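Session Diary, Office of the Water and Lands Program
Saturday, evening

The Program closed its third week at the capitol with one bill alive, one bill withdrawn, and one bill whose status the clerk could not give us when we asked. This entry is kept for the use of member groups and of staff who will take up the work next session.

The morning was given to the Zarkeck instream flow bill. As introduced, it would have let the state refuse new groundwater permits in the Zarkeck basin whenever summer flows fell below the level set by rule. The substitute that reached us overnight keeps the first page and removes most of the rest. The permit language now says the department "may consider" flows. Our counsel read the text twice and advised that it would give the department no power it does not already hold. The Program had testified in favor of the original. We have changed our position to "other" and will say so in writing on the first working day of next week.

It was a hard decision and was not unanimous. Two of our member groups believe that a weak bill with the right title is easier to repair next year than no bill. The remaining groups hold that a weak bill will be cited for ten years as proof that the matter was settled. Both views were recorded. The Program's view, for the present, is the second.

The Lemanlow grazing lands transfer took up the middle of the day. The proposal would move state parcels along the Lemanlow road to county ownership, with no requirement that they remain open to the public. The hearing was moved to the smaller room on short notice, and a good part of those who had driven over the pass listened from the hallway. Each speaker was given two minutes. Hunters, a school board member, and a retired surveyor all spoke against the transfer, and the surveyor brought a map on which the access roads had been drawn by hand. The chair asked to keep it. The vote was put off, which we take as a modest gain, though the sponsor was seen counting heads before the room had cleared.

It should be noted for next year that our own sign-in sheet for the hearing was prepared with the wrong bill number. The error was caught at the door. Staff will check all sheets against the printed calendar the evening before.

Lunch was taken at the desk. The Foley office telephoned during it to report that the river gauge below the Foley bridge had stopped sending readings again. The state has no date for repair. The Program relies on that gauge in nearly every fact sheet it has issued this session, and the sheets will need a line stating the last month for which figures are complete. 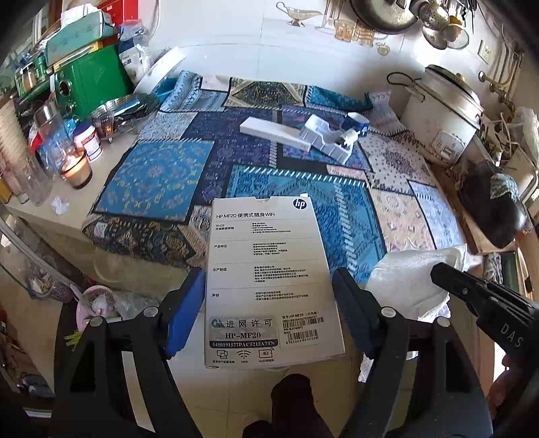

In the afternoon the Program met with the Jerano irrigation district, at the district's request. The meeting was scheduled for 45 minutes and ran well past that. The district opposes the climate reporting rule, as expected, and made its case with courtesy. Its managers say they cannot prepare yearly energy figures for every pump when many of the pumps share a single meter. We had not heard this objection before, and it appears to be a fair one. The Program offered to support reporting by meter in place of reporting by pump. The district did not accept, but it asked for the offer in writing, and a draft is on the shared drive for comment.

There was less agreement on water banking. The district would like banked water to be leased outside the basin in dry years. The Program would not oppose this in principle, provided the return dates are fixed in law. The district prefers to set them by contract. The subject was left there.

Returned to the office after dark. Three letters remained in the tray, all concerning the ban on new wells near the hatchery, all opposed to it, and two of them plainly copied from the same form. The third was written in pencil and described a household well that went dry last August. It has been set aside for a proper answer.

Matters carried forward: the written position on Zarkeck; the revised fact sheets; the letter to Jerano; a ride over the pass for the Lemanlow speakers, should the vote be called in March. The heating on the second floor is still off, and the building office has been told.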